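From: Kári Hafþórsson
To: home-manip-practice
Date: January 29, 2024
Subject: Re: [home-manip-practice] Draft 8, clearance rules for narrow gaps near soft furniture

Libor Trnka wrote:

> I have read section 4 of draft 8 twice and I still don't see what
> the operator is supposed to do when one side of the gap is rigid
> and the other side is upholstery. The text gives one clearance
> figure for both. At Barredo we ended up using the rigid value
> everywhere, and then a good part of the floor pickup tasks were
> refused by the planner before the arm moved. Lenka wants to drop
> the soft side from the rule completely. I would not go that far.
> Can the Bremport people say what they do in practice?
>
> Also, 4.3 says "the basket shall be stationary". Stationary
> relative to what?

Libor,

Answering for Bremport. Tatiana Čierny ran most of the sessions and has read this before I sent it, but the opinions on wording are mine.

We do not use one figure. Our local sheet treats each side of the gap separately and classes it as rigid, compliant or movable. Rigid means walls, fixed panels and metal posts. Compliant means cushions and mattresses, where light fingertip contact is allowed but sliding contact is not. Movable means anything on casters, and it gets the rigid clearance plus a check that it has not shifted after each approach. The third class is missing from draft 8 and I think it matters more than the one you are arguing about with Lenka. A caster frame that rolls a little during one approach makes the stored gap width wrong for the next one, and the planner has no reason to doubt it.
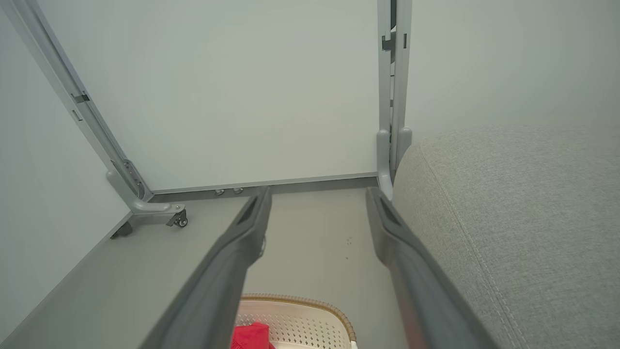 On the compliant side, the reason we forbid sliding contact is the stitching. A fingertip with a recess in it can catch a raised seam, and the wrist force reading climbs slowly enough that a simple threshold trips late. Pressing straight into the fabric is a much cleaner signal. So our sheet reads: normal contact permitted up to the local limit, tangential travel while in contact not permitted, back off along the approach axis before any lateral correction. I would like that last clause in 4.2 more or less as it stands.

Dropping the soft side completely, as Lenka suggests, I would oppose. Padding hides what is behind it. A sofa arm with thin foam over a frame behaves as compliant for a short distance and then as rigid, and the operator cannot judge that distance from the wrist view. If someone wants a simpler rule, then class upholstery as rigid until it has been pressed by hand and logged.

On 4.3. I read "stationary" as stationary relative to the floor, but the text should say so. It should also cover light containers, which can be pushed by the fingers on the way in without anyone noticing. What we do:

1. Record the rim position before the first approach.
2. Approach from above the rim. Do not bring a finger down outside the wall of the container.
3. If the item is cloth, close slowly and lift straight up until it clears the rim, then pause.
4. Record the rim position again. If it has moved, mark the attempt "container disturbed" whatever happened to the item.

Step 4 is the one people skip. In December we reviewed 900 logged attempts from the Dultari setup and found 21 where the item had been lifted correctly and the container had been moved, all entered as clean. The entries were not dishonest. The form had one box for the outcome and the operators filled it in. I have asked Vilém Štefanec to split the field, and he has opened ticket 3453 for it.

One smaller point on finger position. Draft 8 measures clearance from the fingertips only. In a narrow gap with the fingers angled inward, the tips are the part with the most room, and the outer face of the finger further back is what comes close to the furniture. Please change "fingertip" to "any part of the gripper forward of the wrist flange" in 4.1, and in the table heading. Annex B already has it right - I assume that came from the Ernine text.

I have no strong view on the numeric values as long as they sit in a table that a site can override in writing.

If there are no objections I will send replacement text for 4.1 to 4.3 to the list, with the three classes defined in the terms section. Libor, could you check the planner refusals at Barredo against the split classes first? I would like to know how many of them go away before we argue about numbers.

Kári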